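Home | Teaching | FAQ | Contact

Teaching the arm: questions we get at Werari

Do I need to know how to program?
No. You hold the gripper, you do the job, and the arm learns from the recording. Bartosz Mazurek has never written a line of code and his demonstrations are the best we have, as he will tell you.

How many demonstrations make a task?
For a bathroom job, 700 is a decent start. The arm is a slow student with perfect attendance.

Can I use remote control instead?
Yes, at the Trarnau site. Expect to feel clumsy for 2 days.

What if I fumble?
Finish the move and mark it as a fumble. Don't delete it. Zdzisław Gajewski deleted his and had to spend February redoing them.

May I move the bathtub?
Please don't. Start from the floor tape every time, and keep the tag on the gripper clean.

Related
Booking a session at Plosari
Gripper care
Notes from Czarnecka
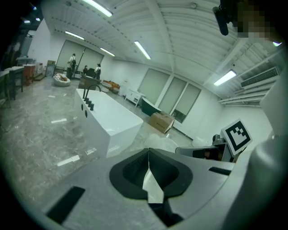
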